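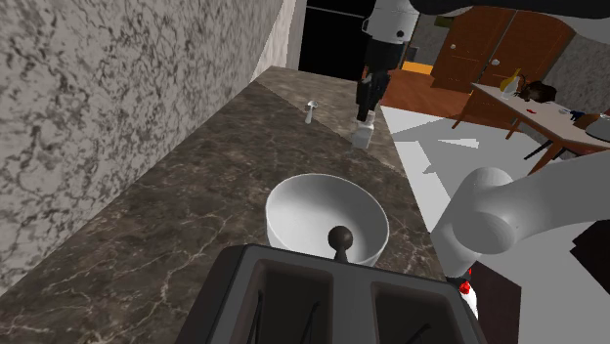

Section 4: Sealing and Caring for Your Stone Countertop

Print this page | E-mail this page

Now that your Braderbridge top is sitting level and the joints have cured, it's time to give it its first coat of sealer. Please don't put this off too long. We know how tempting it is to start cooking (we've all been there!), but a bare stone surface will drink up oil and red wine faster than you can find a cloth, and an evening spent on it now will save you a good deal of scrubbing later on.

The steps below are for the Plurkholm penetrating sealer that comes in the care kit. If you bought your top through the Birport showroom, the kit was packed separately, so check the smaller carton before you call us.

4.1 Before you start

1. Clear the counter completely, and unplug and move any small appliances.
2. Wash the stone with warm water and a drop of plain dish soap. Rinse twice, then dry with a clean towel.
3. Leave it overnight. Stone holds on to water longer than you'd think, and the sealer can't soak into a damp slab.
4. Open a window. The smell is mild, but it does hang around.

CAUTION: Never clean the stone with vinegar, lemon juice or a bathroom descaler. Acid leaves dull marks on marble that sealer will not cover.

4.2 Applying the sealer

1. Shake the bottle well and pour a little onto the white pad, never straight onto the stone.
2. Work in overlapping circles from the back of the counter toward you, a small area at a time.
3. Let the sealer stand for 20 minutes. It should still look slightly wet; if a patch dries early, dab on a little more.
4. Buff off everything left on the surface with a dry cloth, and keep turning the cloth as you go.
5. Wait two hours and repeat steps 1 to 4.

NOTE: A cloudy film means some sealer was left behind. Wet a cloth with fresh sealer, rub the film until it loosens, and buff again right away.

4.3 The water drop test

Let the second coat cure for a full day, then put a few drops of water near the sink and go make yourself a coffee. If the drops are still beaded up when you come back, you're done. If the stone has darkened under them, let it dry out and add one more coat. We suggest running this test every May, or whenever you happen to think of it.

For backsplash panels from the Yagi range, see Section 5.

We use cookies to remember your language and product choices. Accept | Manage settings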